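Bulside Workshop, Hardware Refurbishment Section
Notebook 6, entry for February, afternoon session
Entered by: Chibuzor Oyelaran
Subject: Workstation 3327, processor and memory work

Purpose of entry. To record the condition of unit 3327 with its interior exposed, the order of work followed at the socket, and the points to be settled before the unit is returned to the Tanis design office. The previous entry on this unit (asset intake, outer panels, front connectors) is in Notebook 5 and is not repeated.

Request. Tanis reported that the workstation stopped during long rendering jobs and on two mornings did not complete its startup checks. The request form asks for inspection of the processor seating, renewal of the thermal compound, and a memory check. The drive is to be retained with its contents. No data work has been authorized, and the drive is not to be connected to any section machine.

Preparation. Power lead removed at 1:15 p.m. and the front button held down to discharge the supply. Side panel removed and placed on the rack under ticket 1951. Wrist strap checked on the tester before the case was opened and entered on the bench card. The case was laid on its side for all socket work, in line with section practice. Colleagues are reminded that work at the socket is not to be done with the tower upright, even for a brief look.

The cooler was removed in the standard cross pattern, a half turn at each screw. The old compound was dry at the edges and had pulled away on one side, which agrees with the heat complaint but does not prove it. The cooler was set aside for cleaning.

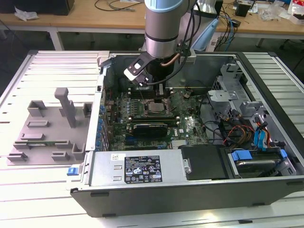 Unit 3327 on the slotted table, cooler off, graphics card left in its slot.

Interior condition. Dust was moderate at intake and was cleared with the low-pressure line before the cooler came off. The blue drive rails are sound and the drive does not shift when pressed. The release latch on the power supply moves freely. The colored cable bundle beside the board was left connected in full. I considered unplugging the blue SATA leads to gain room and decided against it. The record of lead positions made at intake is incomplete for this unit, and I did not wish to add a second uncertainty to the first.

The graphics card was also left in place. The procedure sheet permits either choice. Theodorakopoulos, whose bench notes on this chassis are kept in the blue binder, recommends removal where the retention tab is stiff. The tab on 3327 released normally when tested, so the card was not disturbed. If the unit shows a display fault at test, the card is the first thing to reseat.

Capacitors on the board were inspected with the hand lens. No swelling and no residue found. One spot near the rear connectors looked discolored under the bench lamp, but it wiped off with a dry swab.

Socket. Inspection was carried out under the magnifier with the lamp brought in low from two sides in turn. No bent contacts were found. One fiber, probably from a wipe, lay at the edge of the contact field and was lifted out with the fine tweezers. The field itself was not touched or wiped. I record this because the sheet in the binder still carries the old instruction to "clean socket as required," and a new colleague could read that as permission to use a swab. The wording should be withdrawn.

Processor cleaning was done on the mat, away from the case. Two wipes with the approved solvent, the second with a fresh pad, then left to air for the interval given on the sheet. The contact side was inspected and no compound was found on it. The edges of the substrate had a trace at one corner, removed with the corner of a dry pad.

Return of the processor to the socket. The sheet calls for a straight vertical approach, the part held by its sides only, and a pause above the socket so that alignment can be checked before contact. The pause should be treated as a required step. Most of the socket damage in our records for the past year is marked as having occurred during a correction made after contact, when the part was slid instead of being lifted and set down again.
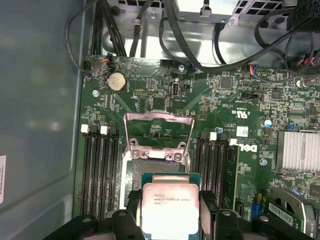 Identification of the part is the item on which I spent the most time. The intake form gives only "Xeon" with no model, and Tanis was unable to supply the original order sheet. The marking on the metal lid should be read under flat light and copied to the form before compound is applied, as it cannot be read afterward. Under strong light the lettering is partly lost in reflection, and what can be made out reads something like XEON E5-1600 v3. I have entered this on the form in pencil as a family reading only. The full model number is to be taken from the startup screen and inked in at that time. The same care applies to the load plate, which is to stand fully open until the part has been set down and checked. A plate left partly raised can drop against the lid. Hold it with one finger if there is any doubt, and do not rely on friction.

Memory. The modules are held in the antistatic tray under the unit number, in the order in which they came out. They are to be tested singly on the Budstead tester and then as a full set. The startup failures are in my view more likely to be a memory matter than a processor matter, although I have no measurement yet to support this. The slots on both sides of the socket are to be blown out again before any module goes back. Latches are to be opened fully first. If a module resists, stop and check the key notch.

Test plan. After assembly, first start with one module only and no network connection. Confirm that the full memory is detected as the remaining modules are added. Then run the load test for 60 minutes with the side panel fitted, logging temperature throughout. An open case gives a flattering result and will not be accepted for sign-off. A second run is to follow after the unit has stood overnight with the power lead removed, given that both reported startup failures were in the morning.

Parts and supplies. Thermal compound drawn from the current tube. The tube is low and a replacement has been requested. The lint-free pads in the second drawer are of the older type and are the likely source of the fiber noted above. I have moved them to the general cleaning shelf and labeled the box "not for socket work." Please do not return them to the drawer.

Open items.
Model number of processor to be confirmed and inked on the form.
Lead position record for this chassis to be completed while 3327 is available.
Binder sheet to be corrected: delete the socket cleaning line, and mark the pause above the socket as required.
Tanis to be asked whether the workstation stood near a heater or against a wall. The dust pattern at intake was heavier at the rear than at the front.
Cooler fan to be spun by hand and listened to before refitting. I noted a faint tick at intake and have not yet traced it.

Addition, 4:40 p.m. Fan tick traced to a cable tie end touching one blade. Tie trimmed and turned away. No wear visible on the blade. The cooler base has been cleaned and covered. Tester is booked for the memory modules, first slot in the morning, under ticket 1951.

C. Oyelaran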